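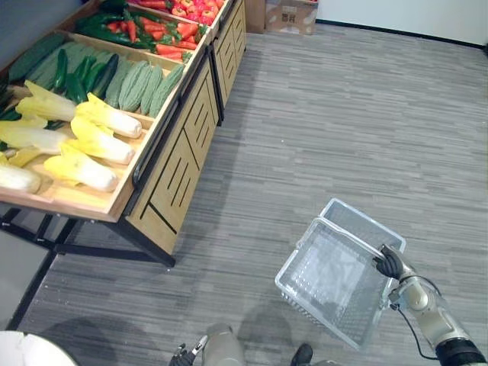
## Visit to the Mustbridge Growers' Fair

Our delegation attended the fair in June, at the invitation of the Clovaveck growers' association. The program covered storage, pricing and school meals. Napa cabbage, zucchini and bitter melon were the main crops discussed.

The morning session dealt with transport costs from the Trummer valley — a concern for smaller farms — and lasted 3 hours. A total of 27 growers registered.

Members recommend a return visit next year, with more time set aside for the Larnari seed exchange.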